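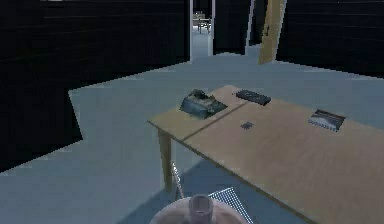 Ticket: Auto-belay lane 11 showing "out of service" in booking system after annual service
Status: Resolved
Priority: High
Product: Pramex Gym Desk, lane module
Site: Giverine Climbing, main hall
Opened by: Tín Trương, front desk and systems

Summary

Lane 11 came back from its annual service and was rehung on the north wall. The device passed its inspection and the lane was reopened by the wall staff. In Pramex the lane still shows as out of service. Members cannot book it, and youth team sessions that include it are rejected with "resource unavailable." All other lanes book normally.

Environment

Pramex Gym Desk, hosted. Two front desk terminals and one tablet at the wall. Lane tags are read by the Nenau reader at the foot of each lane. The inspection log is kept in Chu and syncs to Pramex overnight.

Steps to reproduce

Open Schedule, then Resources, then Lanes.
Select lane 11.
Change the state to Available and save.
Reload the page. The state is back to Out of Service.

Same result on both terminals and on the tablet. Same result with a manager login.

May 17, 2026, initial report

Tín Trương: Tried the steps above four times. Cleared the browser cache on terminal 1. No change. The youth team has a block booking on lanes 9 to 12 this week, so I have moved them to 5 to 8 by hand. Please do not close the north wall group to work around this, as the other lanes in it are in use.

Support reply 1

Thank you for the report. A lane that reverts on reload is being overwritten by a rule. Pramex locks a lane under three conditions: an open inspection, an expired service date, or a cycle counter at or over the limit set for that device. Please send the values from Lanes, Details, Service tab.

Tín Trương

Service tab for lane 11:
Open inspections: none
Next service due: December
Cycle limit: 2,000
Cycles since service: 2,395
Lock source: counter

The counter cannot be right. The device has only been back on the wall a short time. Lane 10 went out with the same shipment and shows 395.

Support reply 2

The counter is the lock source. The limit at your site is a local setting that prompts an interim webbing check, and it is separate from the manufacturer's service interval. We need to know whether the count was never reset or whether cycles are being added twice. Please run one climb on lane 10 and note the change in its counter. For lane 11, leave the lane closed to members and trigger the reader with a test tag only.

Tín Trương

Lane 10, one climb: counter went up by 1.
Lane 11, one test tag read: counter went up by 1.
No double counting. The webbing on 11 was also checked today by the wall lead and signed off in Chu. No wear noted.

Support reply 3

Confirmed from the sync history. When lane 11 was sent out, its record in Chu was archived and a new record was created on return. The service completion was posted to the archived record. Pramex matched the device by lane number and kept the old counter. Lane 10 kept its original record, so its reset went through.

Fix:

1. In Chu, open the archived record and copy the service completion entry to the active record. Keep the original date on the entry.
2. Check that the serial number on the active record matches the plate on the device. Read it from the plate – the shipping label is not enough.
3. In Pramex, go to Lanes, Details, Service tab and select Relink Device. Enter the serial number.
4. Run a manual sync. Wait for it to finish before opening the lane page.
5. Set the state to Available and save.

Do not raise the cycle limit to clear the lock. That would open the lane but leave the wrong count in place, and the interim check prompt would come late.

Tín Trương

Steps 1 to 3 done, serial matches. Step 4 failed the first time with "sync already running." Ran it again after the first job cleared and it finished. Lane 11 now shows the correct count and stays Available after reload on both terminals. The tablet still showed the old state until I signed out and back in.

Youth team moved back to 9 to 12. One test booking made and canceled without errors.

Support reply 4

The tablet holds lane states until the session ends – this is expected. For the next service round, please edit the existing Chu record and set it to Away. Archiving breaks the link. A request for a warning on archive has been filed with the sync group.

Closed by requester.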